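台所のロボットとタイムスタンプの話

日本語で技術的な記事を書くのは、まだ時間がかかります。前回の記事では助詞の間違いを読者の方が教えてくださいました。ありがとうございます。今回も変な表現があるかもしれませんが、内容はできるだけ正確に書きたいと思います。

先月から、Totanceという小さい計画ソフトウェアを書き直しています。これは腕の軌道を作る部分で、上には作業の順番を決める層があり、下にはTrisaviaという制御層があります。Trisaviaは別の人たちが作ったもので、私は中をあまり触りません。私の仕事は、カメラから来た情報を使って、目標の姿勢を決めて、それを軌道にして下に渡すことです。言葉で書くと簡単ですが、この「渡す」のところで三週間かかりました。

問題の症状は次のようなものでした。カップの上まで手先を動かして、そこから真っすぐ下げるという動作で、下げ始めるときに手先が横に少しずれます。いつもずれるのではなく、ずれる方向も毎回違います。上から見るカメラの映像では、ほとんど分かりません。しかし手首のカメラの映像を見ると、横に流れていることがはっきり分かります。

最初に疑ったのは手首カメラの較正です。手先とカメラの位置関係を求める、いわゆるハンドアイ較正ですが、これは何度やっても残差が小さくて、問題がないように見えました。それでも疑いが消えなかったので、板を何枚も使って、角度を変えて、一晩かけてやり直しました。結果は前と同じでした。較正が悪いなら、ずれる方向は姿勢によって決まるはずです。同じ姿勢で方向が変わるのは説明できません。今考えると、これは最初の日に気がつくべきことでした。

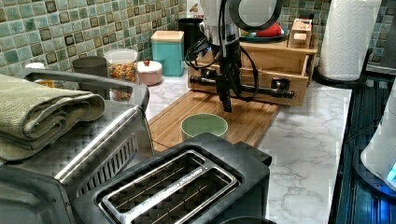
次に疑ったのは逆運動学です。腕には冗長な自由度があるので、同じ手先の姿勢でも関節の形がたくさんあります。Totanceの古い版では、解を一つ選ぶとき、現在の関節角に一番近いものを選んでいました。これは普通の方法だと思います。ただし、この「現在の関節角」をどこから取るかが問題です。コードを読むと、計画を始めた時刻の値ではなく、最後に届いたメッセージの値を使っていました。腕が止まっていれば同じです。腕がまだ少し動いているときは、同じではありません。

ここで私はログを取ることにしました。恥ずかしいことですが、それまでは画面に数字を出して目で見ていただけです。ログには、関節角のメッセージの時刻、画像の時刻、計画を始めた時刻、Trisaviaに軌道を渡した時刻の4つを書きました。試行は全部で381回です。夕方から始めて、途中でプログラムが止まったときだけ再起動しました。

ログを見るために、Clurkleyという道具を使いました。これは時系列のデータと画像を並べて表示するもので、前は「きれいな画面の道具」としか思っていませんでした。しかし今回は本当に助けられました。時刻のつまみを左右に動かすと、画像と関節角が一緒に動きます。手首の画像が流れているのに、関節の速度がゼロと表示されている区間がありました。これはおかしいです。画像が流れているなら、腕かカメラか、何かが動いているはずです。
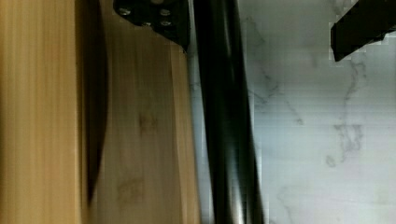 手首カメラの画像。左の木の部分が動きでぶれています。

上のようなぶれた画像は、前の私なら捨てていました。認識の入力としては役に立ちません。木目も線になっているので、特徴点を取ることは難しいです。けれども、時刻のずれを調べるときには、ぶれた画像は良い証拠になります。「このとき動いていた」ということを、画像が自分で教えてくれるからです。それで、画像のぶれの強さを簡単に計算して、関節の速度と重ねてみました。二つの曲線の形は似ていましたが、横にずれていました。

ずれの原因は、画像に付ける時刻でした。私たちの受信プログラムは、画像が届いた時刻をその画像の時刻として書いていました。撮った時刻ではありません。圧縮して、送って、展開する時間が全部入っています。しかも、この時間は画像の内容によって変わります。細かい模様が多い画面では圧縮に時間がかかり、白い石の面ばかりのときは速く届きます。方向が毎回違うように見えたのは、直前の動きの方向と、この遅れの長さが毎回違ったからでした。

直し方は三つ考えました。一番正しいのは、カメラ側で露光の時刻を付けることです。次に良いのは、送信の直前に時刻を付けることです。一番簡単なのは、固定の遅れを引くことです。私は二番目にしました。カメラのファームウェアを変えることは、今の私にはできません。固定の遅れを引く方法も試しましたが、遅れが一定ではないので、半分くらい良くなって、半分はそのままという、一番気持ちの悪い結果になりました。

それから、時計の同期も確認しました。送信側と受信側は別の計算機で、時計が合っていると信じていましたが、合っていませんでした。設定ファイルには同期の設定が書いてあるのに、サービスが起動していませんでした。こういうことは、どの教科書にも小さく書いてあるのに、自分がやるまで覚えません。

Totanceの側も変えました。画像から目標を計算するときは、その画像の時刻の関節角を使います。メッセージを短い待ち行列に入れておいて、前後の二つから補間します。待ち行列の長さは20にしました。もっと長くてもいいのですが、古い値が残っていると、再起動の後で変な補間をすることがありました。補間できないときは、計画を断ります。前は黙って一番新しい値を使っていました。断るようにしたら、最初の日は断ってばかりで、腕がほとんど動きませんでした。でも、そのおかげで起動の順番の間違いも見つかりました。

もう一つ、下げる動作の前に、短い停止を入れるかどうかで迷いました。停止すれば、時刻が少しずれていても問題は出ません。前任者のコードには、この停止がたくさん入っていました。コメントには「安定のため」と書いてありました。たぶん同じ問題に会って、停止で解決したのだと思います。悪い方法だとは言えません。ただ、停止を全部集めると、一つの作業で5秒以上になっていました。今は、カップに近づく前の一か所だけ残して、あとは消しました。

まな板の扱いも少し書きます。衝突を調べるための環境モデルでは、板を単純な直方体にしています。実物の角は丸くて、縁の内側に溝があります。直方体のままでも衝突の判定は安全側になるので、普通は困りません。しかし、板の角の近くに置いたものを取るとき、計画が「届かない」と言うことがあります。モデルの角が実物より外に出ているからです。

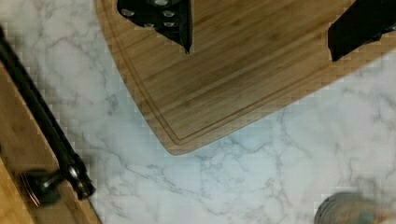

手首カメラから見たまな板の角。縁に沿って溝があります。

この角を正しい形にするかどうか、まだ決めていません。丸い角のメッシュを入れると判定が遅くなります。直方体を小さくして、円柱を四隅に足す方法が良さそうですが、板が変わるたびに半径を測るのは面倒です。手首の画像から角の丸さを推定できれば良いのですが、木と石の境目に圧縮の跡が出るので、輪郭を取ると階段のような線になります。圧縮の設定を弱くすれば、今度は遅れが大きくなります。時刻を正しく付けた今なら、遅れが大きくなっても前ほど怖くないはずです。これは来月試します。

マスクの問題もあります。手首のカメラには、いつも自分の指が写ります。上の画像でも、上の方に黒い指が二本見えています。指の位置は開き具合で変わるので、固定のマスクでは足りません。今は開き幅からマスクを計算していますが、この計算にも関節角と同じ時刻の問題がありました。指が動いている間だけマスクがずれて、指の先が「板の上の黒い物体」として認識されていました。以前、認識の担当だったNavaratnamという部品のせいにして、長いバグ報告を書いたことがあります。原因は私の時刻でした。報告は取り下げて、お詫びのコメントを書きました。

時刻を直した後の結果ですが、下げるときの横ずれは、手首の画像で見て分からない程度になりました。数字の表も作っていますが、条件をそろえて測り直している途中なので、まだ出しません。急いで数字を出して、後で直すことを前に一度やって、とても疲れました。

同じような構成で作業している方がいたら、まず画像の時刻がどこで付けられているかを見てください。私は受信プログラムの中の一行を見つけるまでに、較正を4回やり直しました。その一行は、現在時刻を取る関数を呼んでいるだけの、とても普通の行でした。

次の記事では、待ち行列と補間のコードをもう少し整理して載せるつもりです。今のコードは変数の名前が英語とローマ字の混ざったもので、人に見せる前に直したいです。日本語の間違いを見つけた方は、コメント欄で教えてください。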